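Trevach to open 90-seat dining room and meal collection counter in Brirklow

BRIRKLOW, 9 Apr 2022. Trevach, the restaurant operator, will open its second site in August on the ground floor of the former Chang furniture store. The site combines a 90-seat dining room with a collection counter for prepared meals. The counter has its own street entrance and operates independently of table service.

The kitchen is designed for a maximum output of 900 covers per week across both channels. Hot dishes are produced in two shifts. Chilled dishes are portioned in the morning, labeled with the production time, and held at the counter until the end of the same day. Unsold portions are withdrawn at closing. 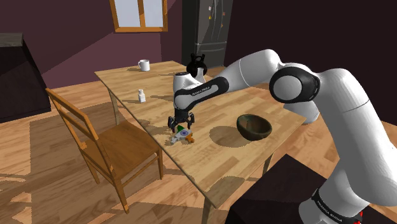 Table reservations will be accepted up to 10 days in advance through Fundo, the booking system already used at the first Trevach site. Parties of more than eight should contact the restaurant by telephone. Collection orders are placed through the same system and assigned a pickup window at checkout. Orders changed after the window has been confirmed are treated as new orders.

The opening menu covers soups, grilled fish, braised meats, and baked vegetable dishes. Bread is baked on site. The menu will be revised four times a year, and allergen information for each dish will be printed on both the menu and the collection label.

"The two channels share one kitchen and one stock system," said Willy Dekker, operations manager at Trevach. "Counter orders are capped for each window, so table service times are unaffected by collection volume."

A set dinner for 200 invited guests will be served over three evenings before the public opening. Opening hours and prices will be published in advance of the first reservation date.

Media contact: Trevach press office, Brirklow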